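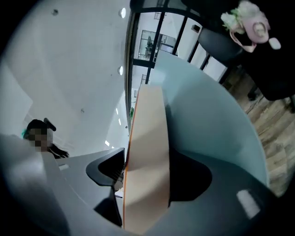

*Pale board with an orange edge.*

## Running the hall kitchen at Breldale

Notes for member groups using the kitchen for shared meals. Svetozár Malý keeps the master copy.

- Book by Wednesday. The oven takes a long while to heat, so switch it on before you unpack.
- Ask each family to label its dishes underneath with masking tape and a surname.
- The urn makes 96 cups. Fill it with cold water only and descale it after every 9 uses.
- Rice for 16 people fits in one large pot. For over 16, use 2 pots.
- Write ingredients on a card beside each dish, in every language your group reads.
- Raw meat goes on the bottom shelf of the fridge, covered.
- Wash tea towels at 60 and hang them up before you lock the door.

Spare keys are at the Flundell office.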